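Aceite duro Enwood para encimeras y mesas: mi opinión después de una temporada de uso

Compré el aceite duro de Enwood en enero, cuando decidí quitarle el barniz a la mesa de la cocina. El barniz se había levantado junto al fregadero y en las dos esquinas donde desayunamos, y cada vez que caía agua quedaba un cerco blanco que tardaba horas en irse. Un barniz nuevo me parecía repetir el problema dentro de unos años, así que pasé al aceite.

El producto viene en lata metálica con tapa a presión. Hay que abrirla con un destornillador plano y con cuidado, porque el reborde se deforma enseguida y luego no cierra bien. A mí me pasó con la primera lata y el aceite que quedaba hizo una piel gruesa por encima. La segunda la guardo boca abajo y ha aguantado mejor. Es un fallo tonto en un producto que no es barato. Drurnico, que es la marca que usaba antes para los muebles del balcón, lleva tapón de rosca y nunca he perdido nada.

Preparación. El fabricante pide lijar hasta grano 100 y no pasar de ahí en la primera mano. Yo empecé con 60 para sacar los restos de barniz y terminé con 100. Al principio me resistí, porque al tacto la madera queda algo áspera, pero probé en la parte de abajo del tablero con un grano más fino y el aceite penetró peor y dejó zonas brillantes. Conviene hacer caso. El polvo hay que quitarlo con aspirador y después con un paño apenas humedecido, y esperar a que la madera seque del todo.

Aplicación. Di 3 manos, con un día entero entre una y otra. Se extiende con brocha corta o con almohadilla, se deja penetrar un cuarto de hora y se retira todo lo que sobra con un trapo que no suelte pelusa. Este último paso es el que decide el resultado. Donde dejé exceso, en un lateral que no veía bien, se quedó pegajoso varios días y tuve que lijar otra vez. Los trapos usados se extienden al aire libre hasta que secan o se meten en un cubo con agua, nunca hechos una bola en la basura – el aceite se calienta al secar y pueden arder solos. La lata lo advierte, pero en letra muy pequeña y en la parte de atrás.

El olor es más suave de lo que esperaba, parecido al de la linaza, y con la ventana abierta se fue en dos días. El color cambia: mi mesa se oscureció un tono y se volvió más cálida. A quien quiera conservar la madera clara no le servirá esta versión. Existe otra con pigmento blanco que no he probado.
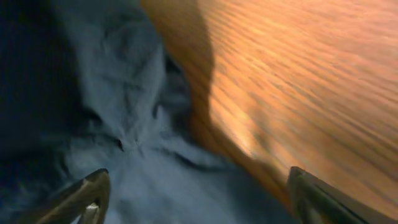
Lukian Yurchenko me escribió que a él el aceite le había durado bastante menos que a mí, y que lo achacaba a limpiar con lavavajillas concentrado. Le pregunté cómo lo diluía y me dijo que no lo diluía, que echaba un chorro directamente sobre la encimera. Es posible que venga de ahí. Yo uso agua tibia con unas gotas de jabón neutro y paso luego un trapo seco, y en la zona de trabajo he dado solo un repaso desde que terminé.

En cuanto a resistencia, el agua aguanta encima en gotas y se retira sin marca si no se deja toda la noche. El vino tinto tampoco dejó señal. El café sí, una vez, debajo de una taza que estuvo desde la mañana hasta la cena. Salió con una pasada de lija fina y un poco de aceite, trabajo de diez minutos. Esa es para mí la ventaja principal: los daños se arreglan por zonas y el parche no se nota pasados unos días. El calor lo lleva peor. Una cazuela recién sacada del horno dejó un aro mate que sigue ahí si se mira a contraluz.

Comparado con el aceite de Beltus, que tengo en una tabla de cortar, el de Enwood seca más rápido y deja menos brillo. El de Beltus es más fácil de extender y perdona mejor los excesos. Para una pieza pequeña compraría Beltus otra vez. Para una superficie grande prefiero este.

Lo que menos me gusta: la tapa, las instrucciones mal traducidas (dicen "frotar con enojo" en el segundo paso) y que solo se venda en dos tamaños, uno que no llega para una mesa mediana y otro que sobra. Lo demás cumple. Volveré a comprarlo cuando toque el aparador del pasillo.

Comentarios

Aisyah Sopacua
¿Sirve sobre madera que ya tiene cera? Tengo una mesa encerada y no quiero lijarla entera.

Tirta Menon
Sobre cera no agarra. Yo lo intenté en una estantería y tuve que quitarlo todo con disolvente y empezar de cero.

Fitriani Entili
Lo de la tapa me ha pasado también. Paso lo que sobra a un bote de cristal lleno hasta arriba y no hace piel.

Tamsin Doolan
Gracias por avisar de los trapos, no tenía ni idea. ¿La versión blanca amarillea con el tiempo?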